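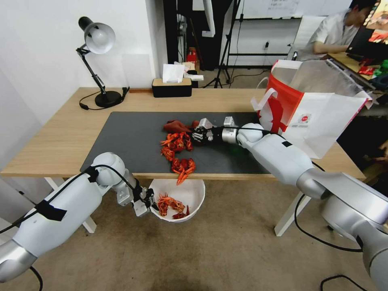 Selon Thandeka Engelbrecht, on apprend plus sur une rivière en mangeant ses écrevisses qu'en lisant son débit sur une échelle. La remarque a servi de point de départ à ce chapitre, même si les hydrologues la jugent exagérée.

Chapitre 9
Les crustacés d'eau douce

Les écrevisses sont des crustacés décapodes : elles portent cinq paires de pattes thoraciques, dont la première se termine par de fortes pinces. Leur carapace contient plusieurs pigments. À la cuisson, la protéine liée à l'astaxanthine se dénature et le rouge orangé apparaît – le même phénomène s'observe chez le homard et la crevette.

Dans le bassin de la Stesine, la pêche a longtemps été une activité d'appoint. Les registres du moulin de Proltach mentionnent 2474 prises pour une seule saison, vendues vivantes au marché. L'arrivée d'espèces américaines, porteuses saines de la peste des écrevisses, a fait reculer l'espèce locale dans 42 ruisseaux du bassin.

Nous étudierons d'abord l'anatomie externe, puis la mue et la reproduction. La dernière section traite de la réglementation – tailles minimales, dates d'ouverture, transport des animaux vivants.

Mots à connaître : céphalothorax, exuvie, rostre, telson.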